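Course Handout, Unit 7: Grasp Failure and Safe Recovery
Revised 15th May

The Marnadier exercise concerns a fault reported during garment handling with a two-finger gripper. The controller recorded a completed grasp, and the lift command followed, but the garment had slipped from the pads. The position reading showed only that the fingers had stopped closing. It gave no measure of the force held on the fabric.

Padded garments are a known source of this fault. The filling compresses as the fingers close, then shifts — sometimes well after the controller has marked the grasp as secure. Zippers and collars add stiff areas within soft material, and a bed or sofa beneath the garment may give way under the fingers.

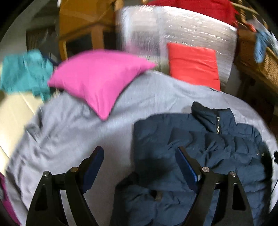

What should the operator do first when a garment slips during a lift?
Stop all motion with the hold control, and keep hands clear of the fingers until the controller shows a safe state.

Students will review the Resaswood log, which covers 31 grasp attempts, and mark each entry where the finger position and the motor current disagree. Entries without a current reading are to be listed separately. Any change to the force limit must be approved by the laboratory supervisor before testing resumes.

Written reports are due in June and should not exceed five pages.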